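Oltbridge Handbag Listings

A table of secondhand handbag listings, put together for people who want to compare asking prices, sizes and condition notes across styles. It grew out of a shopping spreadsheet and still has some of the habits of one. This page covers what is in the table, how the columns were filled in, and where the weak spots are.

Last updated Saturday, May 3, 2025.

What is in it

The table has 2,784 rows. Each row is one bag offered for sale by one seller. If the same bag was taken down and listed again at a lower price, the second listing gets its own row and the column relisted is set to yes. Matching relisted bags was done by hand, from the wording of the listing and the wear described in it, so some repeats have certainly been missed.

Listings come from two resale shops, Zamska and Goodwin. Zamska takes bags on consignment and writes all its own listings. Goodwin lets sellers write theirs and checks them before they go up. You will notice the difference as soon as you read the notes column. Zamska says "light corner wear" over and over. Goodwin sellers tell you which wedding they carried it to.

Only bags meant to be carried by hand, on the shoulder or across the body are included. Backpacks, belt bags, wallets and luggage were left out. Evening clutches are in if they have a strap or chain, even a detachable one.

Columns

bag_id – a number with no meaning outside this table.

shop – Zamska or Goodwin.

style – one of 6 values: tote, satchel, shoulder, crossbody, bucket, clutch. Bags that can be worn more than one way are filed under the first way the listing mentions.

price – asking price in US dollars, before shipping and tax. It is not the sale price. Neither shop publishes those.

color – the seller's word, in lower case. Nothing was merged, so tan, camel, cognac and caramel are all separate values. Group them yourself if you need to.

color_family – a rougher version of the same thing: black, brown, neutral, red, blue, green, other. Burgundy is in red. Gray is in neutral. Metallics are in other.

material – leather, suede, canvas, nylon, straw, mixed or unknown. Coated canvas counts as canvas. If a listing says "leather" with no more detail, it was taken at its word.

width, height, depth – in inches, as listed. Measured along the base where the seller says so, but plenty of sellers don't.

strap_drop – in inches. Blank for a lot of Goodwin rows.

condition – a grade from the shop, converted to a common scale: new with tags, like new, good, fair. Zamska has an extra grade between like new and good, and it was folded into good.

notes – free text from the listing, with seller names, emails and phone numbers removed.

relisted – yes or no.

How the grades compare

A Goodwin "good" and a Zamska "good" are not the same thing. To get some idea of the gap, 100 listings were pulled from each shop and regraded from the notes alone, without looking at the shop's own grade. Goodwin came out more generous, mostly on lining stains and handle darkening. Zamska was stricter on hardware, and a scratched clasp was often enough to drop a bag a full grade. The regraded values are in a separate file, regrade.csv, and have not been copied back into the main table.

If you are comparing prices by condition, do it within one shop. Mixing the two will make Goodwin bags look like bargains when some of them are just graded higher.

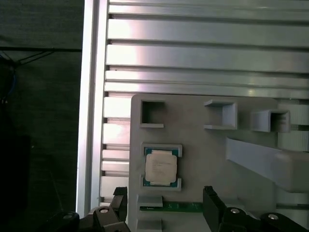 Buvcombe wrote in after the first version to say that the price column needed a currency check, as a handful of Goodwin sellers had typed amounts in Canadian dollars and left the symbol bare. They also asked for the color family column and pointed out that "nude" had been filed under three different headings. Both requests went into this version. Rows where the currency could not be worked out now have a blank price.

Known problems

Black totes are heavily represented. That is what people sell. Straw bags show up mainly in the March rows and there are too few of them to say anything useful about price.

Sizes are uneven. Slouchy bags were measured flat by some sellers and filled by others, and the depth column suffers most. A bucket bag with a depth of zero is a flat measurement, not an error in the file.

The material column leans on what sellers believe they own. Vegan leather is recorded as mixed if the listing gives it that name, and otherwise it is probably sitting in leather.

Designer and store-brand bags are both included but there is no brand column. Brand names were also taken out of the notes, along with model names where they were easy to spot. Some are still in there, usually misspelled.

Authenticity was not checked. A high price in this table tells you what someone hoped to get.

Files

listings.csv – the main table, comma separated, UTF-8.

regrade.csv – the regraded listings, matched on bag_id.

colors.txt – every color word and the family it was put in, one per line.

changes.txt – what changed between version 1 and version 2.

Open listings.csv in any spreadsheet program. If the notes column spills into its neighbors, the import has ignored the quote marks – set the text delimiter to a double quote and try again.

Using it

Free for personal, classroom and blog use. Please name the table as Oltbridge Handbag Listings, version 2, and say which shop your numbers come from if you only used one. Don't try to trace a listing back to its seller.

Corrections are welcome. Send the bag_id, the column and what it should say. Color disagreements will be read but probably not acted on, apart from anything that is clearly in the wrong family. Taupe stays in neutral.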